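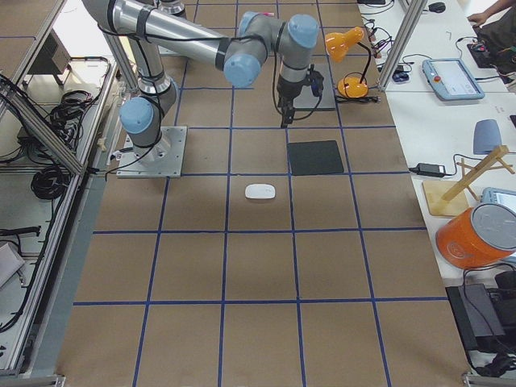 Startseite | Werkstatt | Haushalt | Garten | Archiv

Packpapier als Tischschutz: was hält und was man sich sparen kann

Zum Thema Arbeitsfläche abdecken gibt es im Netz erstaunlich viele Anleitungen, und die meisten wollen am Ende eine Spezialmatte verkaufen. Ich bin da misstrauisch. Eine Matte von Tresumex liegt bei mir seit dem letzten Frühjahr zusammengerollt im Schrank, weil sie sich an den Ecken hochstellt und Holzleim daran genauso klebt wie an allem anderen. Papier von der Rolle kostet einen Bruchteil und kommt nach dem Kleben in die Tonne.

Was man braucht

- Packpapier, möglichst kräftig
- Malerkrepp oder ein anderes Klebeband, das sich wieder lösen lässt
- Cutter und ein langes Lineal
- ein trockenes Tuch

Beim Papier lohnt der Blick auf das Gewicht pro Quadratmeter. Die ganz dünnen Rollen, gern als »extra reißfest« beworben, sind es nach meiner Erfahrung nicht. Ich nehme die Sorte Grultham, ungebleicht, ohne Beschichtung. Beschichtetes Papier soll Flüssigkeit abhalten, aber dann steht der Lack in Pfützen darauf und man hat ihn am Ärmel.

Schritt 1: Tisch reinigen
Krümel und alte Leimreste müssen runter. Jeder Knubbel drückt sich durch und stört später beim Schneiden.

Schritt 2: Zuschneiden
Der Tisch, an dem ich das zuletzt gemacht habe, ist 643 mm tief, die Rolle war schmaler. Also zwei Bahnen. Überlappen lassen, und zwar so, dass die obere Bahn zu einem selbst hin endet. Bei Überlappungen unter 14 mm rutscht das Band gern mit einer Hälfte ins Leere.

Schritt 3: Papier beruhigen
Rollenware will sich wieder aufrollen. Oft wird empfohlen, sie zu bügeln. Habe ich ausprobiert, bringt wenig. Besser die Bahn mit der Wölbung nach unten auflegen, Bücher drauf, über Nacht liegen lassen.

Schritt 4: Kleben
Erst die hintere Kante, dann glattstreichen, dann vorne. Die Seiten zum Schluss. Wer an allen vier Ecken gleichzeitig anfängt, hat in der Mitte eine Beule. Das Band nicht unter Zug aufkleben, es zieht sich sonst zurück und nimmt das Papier mit.

Schritt 5: Raster, wenn es sein muss
Manche kleben sich mit farbigem Band Felder auf die Fläche. Zum Sortieren von Kleinteilen ganz brauchbar. Zum Messen würde ich mich nicht darauf verlassen, Klebeband ist kein Anschlag.

Und die Wundermittel?

Bronwyn Mudgway schrieb mir im März, sie sprühe den Tisch vorher mit Dirnosar ein, dann gehe das Band leichter ab. Mag sein. Auf geöltem Holz hatte ich davon einen matten Streifen, der erst nach neuem Einölen weg war. Auch das Band von Tawhiri, angeblich rückstandsfrei, hat bei mir nach mehr als 19 Tagen Kleber hinterlassen. Jedes Band sollte man vorher an einer verdeckten Stelle testen, egal was auf der Packung steht.

Abziehen geht am besten flach und langsam, möglichst in einem warmen Raum. Reste mit etwas Speiseöl einreiben, kurz warten, abwischen. Bei rohem Holz lieber einen Radiergummi nehmen, Öl gibt dort Flecken.

Diese Website verwendet Cookies. Mit der weiteren Nutzung stimmen Sie dem zu. Einstellungen | Akzeptieren

Kontakt | Impressum | Datenschutz | Nach oben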